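The Lachance Letters

by Soudabeh Nikzad

My aunt left me her apartment in Sivum, 3 boxes of letters, and a cat who hated me. I got rid of the boxes first. Well, I tried to.

I should say up front that I am not a person who reads other people's mail. I once carried a neighbor's bank statement around in my purse for two weeks because I was scared that even handing it over would look nosy.
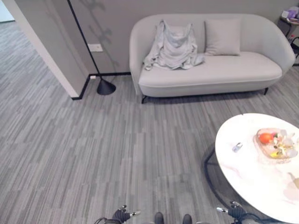
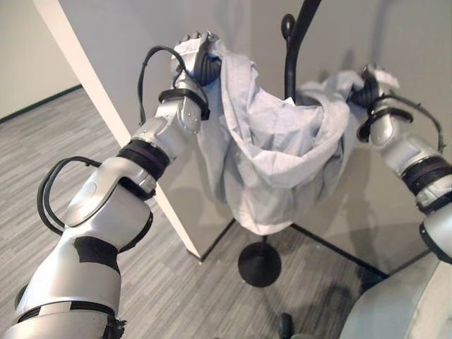
Photos: Gus Lindgren

So there I was in September, sitting on the kitchen floor with the lid off box one, telling myself I was only checking for stamps. Every envelope was addressed to a Mr. Lachance. Every single one was in my aunt's handwriting, sealed, with no street and no town. Just Mr. Lachance, over and over, like she figured the mailman would know.

My aunt sold hearing aids. She wore the same green raincoat for most of my life and she ate sardines standing up. I had never heard her mention a Mr. Lachance, and this was a woman who mentioned everybody. She'd tell you about the dentist's brother's knee.

I called my mother.

"Lachance," she said. Then she was quiet so long I thought the phone had died. "Is the cat eating?"

"The cat's fine. Who is he?"

"She likes the tuna kind. The cat, I mean." And she hung up on me!

I lasted until dinner. Then I opened one, picking at the flap with a butter knife as though that made it more polite.

Dear Mr. Lachance, it said. The drain is slow again. I bought the blue plates after all and I'm sorry I was short with you about it. There is a new girl at the bakery who gives me the heel of the loaf without asking. Yours, Parvin.

That was the whole thing. I opened another. The bus to Muvon had changed its schedule, and did he remember the time they both fell asleep and rode it to the end of the line? The next one was mad at him for something to do with a ladder. By midnight I had letters all over the floor and the cat was lying on the ladder one, watching me with her ears back.

I didn't find a love letter, if that's what you're waiting for (I was waiting for it too). The closest I got was a page near the bottom of box two. Dear Mr. Lachance, I have put aside 2,000 dollars and I think we should see the ocean. You can complain the whole way.

In the morning I walked down to the bakery. The new girl wasn't new anymore, she had gray in her bangs, and when I said my aunt's name she came around the counter and hugged me with flour up to her elbows.

"Did you know a Mr. Lachance?" I said into her shoulder.

"Oh, sure. He used to wait outside for her. Right there by the bike rack." She held her hand out flat, a little above her knee. "Big yellow dog. Terrible breath. She had him before I even started here, and then he was gone and she kept buying two rolls."

I bought two rolls. I went home and sat back down on the kitchen floor, and the cat came over and smelled the bag.

I still have the boxes. There's a letter I keep on the fridge, the one about the ladder, which makes a lot more sense now. Last night I got out a pen and a clean sheet of paper and sat there feeling silly for a good long while. Then I wrote, Dear Mr. Lachance, you don't know me, but the drain is slow again.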